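동아리 소식: 로봇팔 분과, 2학기 중간 정리

로봇팔 분과는 이번 학기에 그리퍼로 얇은 물체를 다루는 과제를 하고 있다. 지난 호에서 예고한 대로 이번 호에는 9월 이후의 진행 상황과 남은 일정을 싣는다. 현재 분과 인원은 8명이고, 두 조로 나누어 작업한다. 한 조는 팔의 동작과 그리퍼를 맡고, 다른 한 조는 손목 카메라 영상과 기록 정리를 맡는다. 활동 장소는 지난 학기와 같은 공학관 지하 실습실이다.

과제를 바꾼 이유부터 적는다. 1학기에는 나무 블록을 집어 상자에 넣는 동작을 연습했다. 블록은 크기가 일정하고 표면에 광택이 없어서 학기 말에는 대부분 문제없이 집을 수 있었다. 그런데 여름에 나간 Stekdale 교류전에서 채점용 물체 가운데 절반이 투명하거나 반사가 있는 것이었고, 우리 팀은 그 부분에서 점수를 거의 얻지 못했다. 돌아와서 회의를 한 끝에 2학기에는 빛이 반사되는 표면과 가늘고 긴 물체를 주제로 잡기로 했다.

장비는 Prorham 소형 팔 2대를 그대로 쓴다. 한 대는 3번 관절에서 소리가 나서 9월 초에 분해했고, 감속기 쪽 나사가 풀린 것을 확인하고 다시 조였다. 그 뒤로는 이상이 없다. 그리퍼 손가락은 Brukard에서 나온 기본형을 쓰다가 끝이 뾰족한 것으로 교체했다. 기본형은 끝이 넓어서 얇은 물체의 가장자리를 잡을 때 옆면이 먼저 닿았다. 교체 후에는 잡는 위치를 더 좁게 정할 수 있지만, 그만큼 위치가 조금만 어긋나도 물체를 놓친다. 두 가지를 모두 써 본 부원들의 의견은 갈렸고, 일단 이번 학기에는 뾰족한 쪽으로 통일하기로 했다.

손목 카메라는 위치를 두 번 옮겼다. 처음에는 손가락에서 먼 쪽에 달았는데 팔이 내려갈 때 케이블이 당겨졌다. 지금은 손가락 끝이 화면 아래쪽에 들어오는 위치에 고정되어 있다. 이렇게 하면 손가락과 물체 사이의 간격을 화면에서 바로 확인할 수 있어서 조작하는 사람이 옆으로 돌아가서 볼 필요가 줄었다. 브래킷은 동아리 프린터로 출력한 것이고, 도면은 공용 폴더에 올려 두었다. 새로 출력할 때는 반드시 마지막 판을 받아서 쓰기 바란다. 이전 판은 나사 구멍 간격이 맞지 않는다.

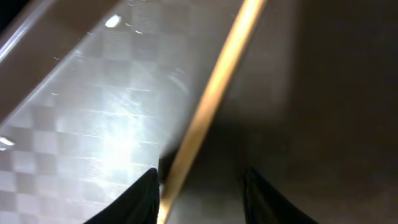 10월까지 모은 시연 기록은 모두 518회분이다. 한 회는 팔이 출발 위치에서 움직이기 시작해 다시 출발 위치로 돌아올 때까지를 말한다. 중간에 멈춘 것도 지우지 않고 따로 표시해서 보관했다. 기록 이름은 조 번호, 날짜, 순번 순서로 붙인다. 초기에 이름을 각자 다르게 붙인 파일이 남아 있어서 기록 조에서 정리하고 있다. 정리가 끝나기 전에는 공용 폴더의 파일 이름을 직접 바꾸지 말아 달라.

가장 시간이 많이 든 것은 조명이다. 실습실 천장등은 작업대 바로 위에 있어서 광택이 있는 표면을 두면 카메라에 하얗게 번지는 부분이 생긴다. 번진 부분에서는 표면 무늬가 보이지 않고, 팔의 각도가 조금만 바뀌어도 번지는 위치가 따라서 움직인다. 사람이 화면만 보고 조작할 때도 거리를 잘못 짚는 일이 잦았다. 천장등 한 줄을 끄고 옆에서 스탠드를 비추는 방법, 흰 종이를 대서 빛을 퍼뜨리는 방법, 카메라 노출을 고정하는 방법을 차례로 시험했다. 지금은 노출을 고정하고 천장등을 한 줄만 켜는 것을 기본으로 한다. 번짐이 완전히 없어지지는 않지만 회차마다 조건이 같아서 비교하기 쉽다. 교류전 현장의 조명은 우리가 정할 수 없으므로, 기본 조건으로 모은 기록과 별도로 조명을 바꾼 기록도 조금씩 추가하고 있다.

학습에는 교내 전산실 서버를 빌려 쓴다. 예약은 저녁 7시 이후로만 가능하고, 한 번에 한 팀만 들어갈 수 있다. 10월 말에 한 첫 평가에서 성공률은 65퍼센트였다. 같은 물체를 같은 위치 범위 안에 놓고 집기부터 내려놓기까지 마친 경우만 성공으로 세었다. 집기만 성공하고 옮기다가 떨어뜨린 경우는 실패로 처리했다. 실패한 회차를 다시 돌려 보니 손가락이 너무 높은 위치에서 닫힌 경우가 가장 많았고, 그다음이 접근 방향이 기울어진 경우였다. 높이 문제는 기록을 더 모으면 나아질 것으로 보고 있다. 방향 문제는 조작하는 사람마다 접근하는 습관이 달라서 생긴 것으로 보이며, 11월부터는 접근 순서를 미리 정해 놓고 기록하기로 했다.

정한 순서는 다음과 같다. 물체에서 한 뼘 위까지 내려간 뒤 멈춘다. 손목을 돌려 손가락 사이에 물체가 들어오도록 맞춘다. 그 상태로 수직으로 내려가서 닫는다. 내려가면서 손목을 돌리지 않는다. 위치가 맞지 않으면 다시 올라가서 처음부터 한다. 이전 방식보다 한 회에 걸리는 시간이 길지만, 지금은 속도보다 동작이 일정한 것이 중요하다.

1학년 부원이 조작을 맡을 때는 한 학년 이상 위인 부원이 비상정지 스위치 옆에 있어야 한다. 10월에 이 규칙이 지켜지지 않은 날이 있었다. 사고는 없었지만 같은 일이 반복되면 저녁 사용 허가가 취소될 수 있다. 팔의 전원을 켠 상태에서 작업대 위에 손을 넣지 말 것, 물체를 바꿀 때는 일시정지를 누르고 화면에서 상태를 확인한 다음 움직일 것도 다시 확인해 둔다.

예산에 관해서도 적는다. 그리퍼 손가락 교체와 케이블 구입으로 이번 학기 소모품비를 대부분 썼다. 남은 금액으로는 예비 케이블과 브래킷용 필라멘트를 산다. 스탠드 조명은 새로 사지 않고 사진 동아리에서 빌린 것을 12월까지 쓰기로 했다. 반납할 때 받침대 나사가 빠지지 않았는지 확인해야 한다.

12월에는 Nowakowski 공개 시연이 있다. 학과 신입생과 다른 동아리를 대상으로 하는 행사이고, 우리 분과는 오후 2시부터 시연한다. 팔 한 대는 학습된 동작을 보여 주고, 다른 한 대는 방문자가 직접 조작해 볼 수 있게 준비한다. 시연용 동작은 11월 마지막 주까지 확정하고 그 뒤에는 바꾸지 않는다. 안내를 맡을 사람이 아직 부족하다. 로봇팔을 다뤄 본 적이 없어도 되고, 시연 전에 한 시간 정도 설명을 들으면 충분하다. 참여할 부원은 동아리방 게시판의 신청표에 이름을 적으면 된다.

분과 정기 모임은 기존대로 저녁 6시에 시작한다. 다음 모임에서는 두 번째 평가 결과를 공유하고 시연 때 쓸 물체를 정한다. 기록 조는 정리한 파일 목록을, 동작 조는 수정한 접근 순서로 모은 기록을 각각 가져오기 바란다.

글: 로봇팔 분과 기록 조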